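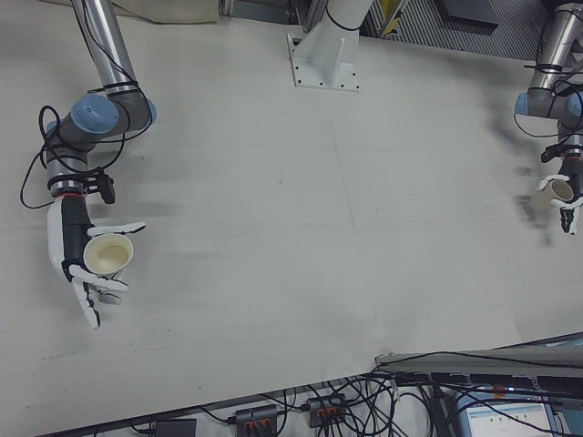
I had been meaning to get to the Holtia summer open day for three years, and this time I finally booked the train early enough. Holtia is the student robotics club at Nekmont Technical College, and once a year they open up the labs, put some juice on a table by the stairs and let anybody who wants to come in and ask questions. I teach shop and basic electronics to teenagers, so I came with a notebook full of them. I left with more questions than I brought, and a bit of a sunburn from the walk back to the station.

The date was 12 August 2022, which is right in the middle of the break, and I half expected a quiet building. Wrong! There was a line at the door. The woman at the sign-in desk told me they had 216 people through by lunch, and she looked pretty pleased about it.

The club is split into project groups, each with its own room. Ground floor is wheels and drones. Upstairs is what they call Temden, the manipulation project, and that's where I spent most of my afternoon, so apologies to the drone people (I did watch one lap of the course, and it was very fast, and that's all I can tell you).

Temden is a student project on two-handed work. There are two arms mounted over one table, each with a five-fingered hand, and the students have been working since last fall on everyday objects. Paper cups are this summer's subject. Shanthi Saha, a third-year student who leads the group, gave the introduction, and I liked how she started. She passed a stack of paper cups around the room and asked us each to pick one up, turn it on its side and set it back down, slowly, paying attention to our fingers. Try it. You squeeze far less than you think, and your thumb does a ton of small corrections without asking you.

Then she explained why a cup is a good thing to learn on. It's light, so it slides away when you bump it. It gives when you grip it. Its sides slope, so a grip that works near the rim can slip lower down. And it's cheap, so when the hand crushes one, you throw it in the recycling and grab another. The group has gone through 380 of them since the start of July. Somebody has been keeping a tally on the whiteboard, with a sad face drawn next to the total.

Ghassan Qudah looks after the arms themselves, and he was the person I cornered about cables, because cables are what my own students get wrong every single year. He was very patient with me. The rule they've settled on is to strap the cable along the straight parts of the arm and leave a generous loop at each joint, then move the joint through its whole range by hand before anything gets powered up. Their first version had everything pulled neat and tight, he said, and it looked great until the elbow bent all the way and a connector popped out. I wrote that down and underlined it.
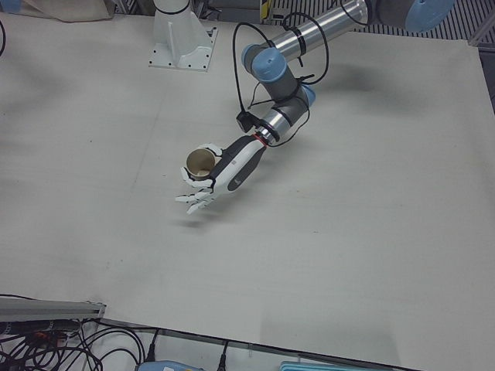
The left arm with one of the paper cups, upstairs in the Temden room.

The part I found most interesting was how the exercises are built up. New members don't start with both arms. They start with one, and one cup, and they have to be able to hold it upright over the table without denting it. Then they lower it. Then they turn it over. Only after that do they get the second arm, and Shanthi said this is where people who were breezing along suddenly get stuck. Two arms over one table means two sets of elbows and two sets of fingers, and you have to think about where the other one is going to be a moment from now. They sketch it out on paper first, with colored pencils, one color per arm. I loved that. I have a whole drawer of colored pencils at school and I'm going to steal this idea for our little desktop arms.

Visitors could sign up for a short turn at the planning exercise, on a laptop with a simulated version of the setup. I went in a group with a retired bus mechanic and a girl of maybe eleven. We were given the task of getting two cups from standing to lying down without the arms crossing. My plan failed right away. The mechanic's plan was careful and very long. The girl moved one cup farther out to the side before doing anything else, which gave both arms room, and she was done while the two of us were still arguing about the wrist. Big applause!

Tatu Waweru, who writes most of the grip code, showed a few of us the notes they keep for each attempt. Every entry has what they tried, how the cup looked afterward and one sentence on what to change. Some of the sentences are very funny. "Thumb too confident" came up more than once. He said the biggest gain this summer came from a dull place: closing the fingers in a different order, thumb last. I asked whether that would work for a glass or a plastic cup and he said they don't know yet, and that finding out is the plan for fall.

Downstairs again, I caught the end of a talk by Farzana Dissanayake, the instructor who signs off on the club's lab hours. She talked mostly about time. Members get three evenings a week in the lab, and she makes them spend part of each one on tidying, labeling and writing up. There was some groaning from the students in the back row, which she ignored. She also spoke about Quintela, the regional student meet where the club will show the two-arm work next spring. There's no ranking in the demo category, each team just gets a table and a time slot, and the other teams come by and ask hard questions. It sounds like my kind of event.

A few practical things if you're thinking of going next year. The entrance is on the canal side, and the signs from the station send you to the wrong building. Go upstairs first, before the rooms fill up. Bring water, it gets warm up there in the afternoon. The talks are short and they repeat, so don't worry if you miss one. Kids are welcome everywhere except the machine shop, where you have to be fourteen and wear closed shoes.

I've already written to Shanthi to ask for the one-arm exercise sheet, and she says I can have it once they've fixed the typos.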